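1/ Okay, small thread on learning to cook without recipes, which I've been doing since November because my phone died mid-risotto and I had to wing it.

2/ I had 498 recipes saved. I'd made maybe a handful of them. The rest were just me being ambitious at 11 at night.

3/ Rule one for me was cook, eat, get the plate in the sink, and only then write down what I'd change. Usually it's salt. It's so often salt!!

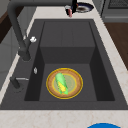 ↳ Zulu Draleo: acid too! half the time I think something needs salt it needs lemon. try a squeeze first

4/ Fair, and I tried it on the lentils tonight. Lemon won. I'm a little annoyed.

5/ Rule two: pick 5 things you already like and make them over and over. Mine are lentils, fried rice, bean soup, roast chicken and the cabbage thing from that diner in Zondcombe (never gotten it right, still trying).

6/ Rule three is taste way earlier than feels normal. Raw onion stage, even. You start to notice when it turns sweet.

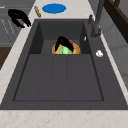

7/ STUFF I STOPPED BUYING
Jarred sauces, mostly. Also those little spice kits. I do miss the peanut one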